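By the Giltura Kids Page
October

Why Does a Cloth Pick Up Spills?

Have you ever wiped up a puddle of juice and wondered where it all went? It went into the cloth, of course, but the way it gets in there is pretty wonderful (and you can try it at home!). A microfiber cloth is made of threads much, much thinner than a hair, with teeny gaps between them, and water just loves to creep into teeny gaps. 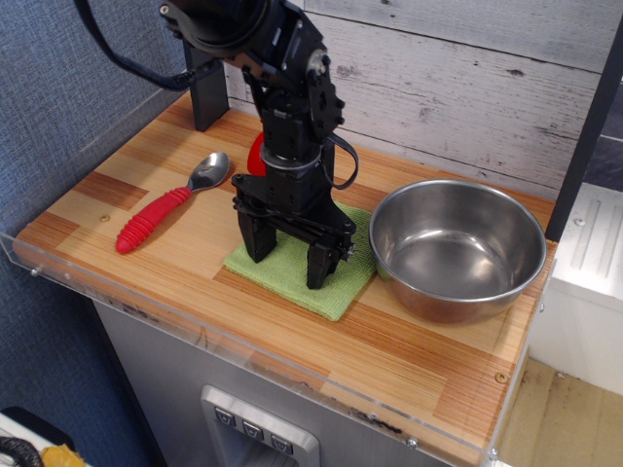 Fold It First

A green cloth folded into a square, like ours on the counter, gives you lots of clean sides to use. Wipe with one side, flip it over, then open it up and fold it a new way, and keep going till the counter shines!

Last updated: October
© Giltura Kids Page | Back to top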